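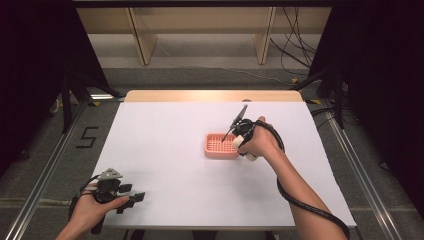

Small basket on the paper-covered table

Onach Language Circle
Minutes of the general meeting, 7 October 2022

Present: 11 members. Apologies were received from two.

1. Minutes of the June meeting
Approved with one correction. The Czech beginners group meets for 80 minutes, and the minutes had it as an hour.

2. Beginners Czech
The group has reached chapter five of the Štěpánek course book. Learners are fine with the present tense but are having trouble with the cases, mostly the accusative and the locative. Two people asked for a printed chart of endings. Agreed to put the chart on the back of the weekly handout.
There was a longer discussion on whether to teach all seven cases in the first year. Some wanted to stop at four and spend the time on speaking. Others said learners hear the rest in any normal conversation and get lost. Left as it is until the end of chapter eight, then to be looked at again.

3. Hungarian reading group
The group finished its second short story. The next text is longer, 72 pages, and has a lot of dialect words. A word list is being made and has 258 entries so far. Members asked that verbs be listed with the prefix attached, the way they appear in the dictionary.
The group would like to move its start time back by half an hour. No objections.

4. Pronunciation sessions
The first two sessions covered vowel length. Attendance was better at the second. It was suggested that people record themselves reading the same paragraph at the start and end of the term. Agreed, but only for those who want to - recordings will not be played to the group.
The Czech ř will get a session of its own.

5. Books and software
The Vunditz flashcard subscription is due for renewal. The Czech group uses it every week and the Hungarian group hardly at all. Agreed to renew at the smaller size and check again next year.
Three dictionaries are still out from last term. A reminder will go in the newsletter.

6. Joint evening with Nidham
The Nidham conversation club has offered to host. Format to be table talk, one language per table, changing tables every 20 minutes. English allowed at the beginners table only. We are to send them our list of languages and levels.

7. Other business
A member asked about starting Slovak. Four people showed interest. Carried over to the next meeting.

Meeting closed at 8:40 p.m.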